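Collecting Medical Supplies in a Small Town: What Was Given and What Was Used
Student project report, Community Health module
Adwoa Sarpong and Thaddäus Kofler
2020-01-20

1. Background

Urnstead has one pharmacy, Hauser, and one walk-in clinic. Last March the pharmacy put a collection box by its counter for the clinic in Jurnum, which had lost most of its stock when a store room flooded. People were asked for dressings, thermometers, towels, soap and unopened painkillers. Our project looked at what came in and how much of it the clinic could use. We did not run the collection and had no say in what was asked for.

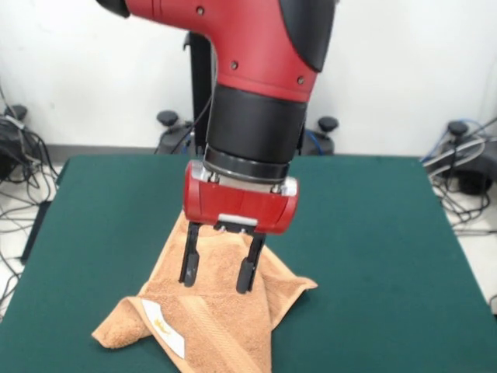 Methods

The pharmacy kept a notebook of everything handed in, and we copied this into a spreadsheet. Where the handwriting could not be read we asked the staff, and if they did not remember we marked the entry as unclear. We then sent a short questionnaire to 36 households that had left a name. We got 30 back. Thaddäus also spent an afternoon at the clinic going through the delivery list with the nurse in charge of stores.

We left out gifts of money, which went through a separate account.

2. Results

The notebook has 105 entries. An entry can be one packet or a whole carrier bag, so this is a count of visits to the counter and says little about quantity. Dressings and plasters were the most common, followed by soap and then painkillers. Thermometers were few, although the clinic had put them first on its list.

Medicines caused the most trouble. Some packets were open and some were past their date, and the clinic is not allowed to pass on either. The pharmacy staff took these out and sent them for disposal. Around a third of the medicine entries ended this way. Soap and towels were nearly all accepted. 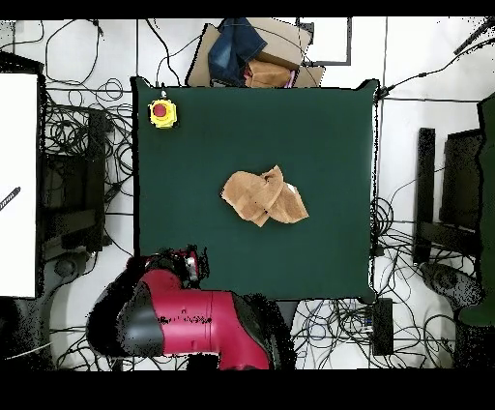
Fig. 2. Crumpled cloth on the green-covered table.

In the questionnaire, most people said they had heard about the collection at the counter itself. Only 3 had seen the notice in the Sarnex newsletter. Several wrote that they would have bought a thermometer if they had known it was wanted. The poster listed it last, in smaller type than the rest.

3. Limits of the work

People who left no name could not be asked, and they may have given different things. The notebook was filled in by several members of staff and some wrote more than others. We also started after the collection had closed, so we never saw the box in use.

4. Suggestions

The poster should follow the order of the clinic's own list. Dates on medicines should be checked at the counter while the giver is still there. The notebook would be easier to use with a column for number of items.

Our spreadsheet, without names, has been left with the module office.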